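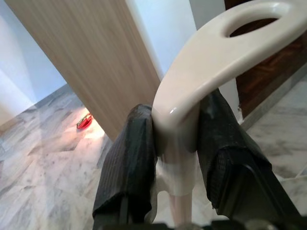 Skodberg hand-crank pasta machine: six months in

I bought this in September, after my third go at rolling out tagliatelle with a wine bottle, and I've used it most weeks since. So this is a proper review and not one of those "arrived on time, five stars" jobs (although it did arrive on time, and the box was enormous).

First up, it's heavy. Over 2000 grams before you've even put the clamp on, and you want that, because my old Wadska was so light it used to walk along the bench every time I turned the crank. The Skodberg stays put. The clamp only opens far enough for a fairly thin benchtop though, so measure yours before you order! Mine fits with barely a smidge to spare. At my mum's place it wouldn't go on at all and we ended up doing the whole lot on the ironing board, which I don't recommend.

Rolling is lovely. There are settings from thick to see-your-hand-through-it, and the dial clicks firmly into each one. I do a simple dough, 225 grams of flour to two eggs and an extra yolk, rest it while I make a cuppa, then fold and roll on the widest setting until it stops looking like old chamois. The second thinnest is as far as I go for ravioli. The very thinnest tore on me every time until I switched to a finer flour, and even now it's a bit of a gamble on a humid day.

The cutters are where I start to grumble. The wide one is great, clean ribbons, no dramas. The narrow one leaves the strands joined in pairs unless you dry the sheets first, so I hang them over the back of a chair for 21 minutes (I tried 15 and I tried half an hour, and the timer on my oven is weird, don't ask). A mate swears by the Pillai cutter attachment, which apparently fits, but it costs nearly as much as the machine did and I can't quite bring myself to do it.

Cleaning: do not wash it. The booklet says so and the booklet is right. I let the scraps dry out overnight, then go at it with a dry pastry brush and flick the crumbs into the sink. A favourite trick is running a bit of sacrificial dough through before the real stuff, which picks up any grey smears from the rollers. You'll get those for the first couple of batches and then they go away.

I did look at the electric Jania before I bought, and if you've got dodgy wrists or you're feeding a crowd, it might suit you better. The noise put me off. With the crank I can have the radio on and a kid turning the handle, and everyone's pretty happy.

Would I buy it again? Yep, in the same colour too. Four stars, and it'd be five if they sorted out that narrow cutter and put a decent catch on the crank, because mine falls out whenever I stop to flour the bench.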